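Print this page | E-mail this page
Shares: 92 | Comments: 8

Cuvance Fold-Away Sewing Table: Owner's Guide

Section 2: Looking after the wooden top

Thank you for taking the time to read this part, which we know is the one most people skip on their way to the hinges. The top of your table is real wood with a glossy finish, and with a little regular attention it will stay handsome for a good many years. Very little of what follows is difficult, and most of it can be done while the kettle boils.

Before you start

You will need two soft cotton cloths (an old pillowcase cut up does beautifully), a bowl of lukewarm water, a drop of mild washing-up liquid and the small tin of Cuvance wax that came in the drawer. If your tin has gone missing, any clear furniture wax without silicone will do.

CAUTION: Unplug your sewing machine and lift it off before cleaning. Please get someone to help if it is one of the older, heavier sort.

Weekly clean

1. Pick up all pins and needles. A magnet wrapped in a bit of cloth will find the ones you can't see, and the cloth keeps it from marking the finish.
2. Brush off threads and lint with a dry cloth, working along the grain.
3. Dip the second cloth in the soapy water and wring it out until it no longer drips.
4. Wipe the whole top, again along the grain, and don't forget the edge nearest your lap, where hand cream and chalk like to gather.
5. Dry it straight away with the first cloth.

Note: Tailor's chalk comes off best dry. If you wet it first you will push it into the grain and spend the rest of the afternoon getting it out again.

Waxing

Do this twice a year. Our own Anahera Hoani, who answers the letters that come in to the Cerville workshop, does hers in September, before the Christmas sewing begins, and then again in the spring when the windows can be opened. That seems to us a very sensible arrangement, though any two months will serve.

1. Clean the top as described and leave it for 2 hours to dry fully.
2. Take up a little wax on a clean cloth – a piece the size of a pea is plenty for each leaf.
3. Rub it on in long, even strokes. If you can see streaks of wax, you have used too much, so wipe off the extra before going on.
4. Leave it for 8 minutes.
5. Buff with a dry cloth, turning it often, until your hand slides easily.
6. Keep fabric off the top until the next morning, pale cottons above all. 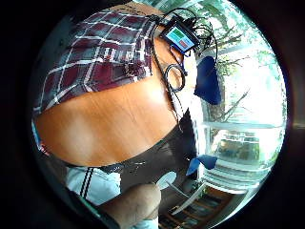

Can I iron on the table if I put a folded towel down first?
We would much rather you didn't, I'm afraid. Steam goes through a towel far more quickly than you would think, and the finish turns cloudy once the damp gets under it. A proper padded pressing mat with a heat-proof backing is fine for small jobs such as collars and cuffs, so long as you lift it away when you have finished and let the wood underneath cool in the open air.

Rings, clouds and scratches

A pale ring left by a mug is nearly always in the wax and seldom in the wood, so try not to be too upset by it. Rub it gently with a dry cloth and a dab of wax, leave it overnight, and look again in daylight. Fine scratches from scissors can be softened in the same way. For anything deep enough to catch a fingernail, please write to us before reaching for sandpaper – the finish is thinner than it looks, and we can send a touch-up stick in the right shade.

CAUTION: Never use bleach, vinegar, scouring pads or spray polish on the top. Keep used waxy cloths away from heat, and lay them flat outdoors to dry before you put them in the bin.

Folding the table after waxing

Wait until the next day before folding the leaves down. Fresh wax can stick the two faces together, and Sławomir Lis in our repairs room has had to ease apart more of them than he would care to say. When you do fold it, slip a sheet of plain tissue between the leaves, hold the free edge with both hands and lower it slowly until the catch clicks.

Related items
Section 1: Unfolding your table for the first time
Section 3: Hinges, catches and castors
Michalski pressing mats: sizes and care
Trustach magnetic pin dishes
Ordering a replacement drawer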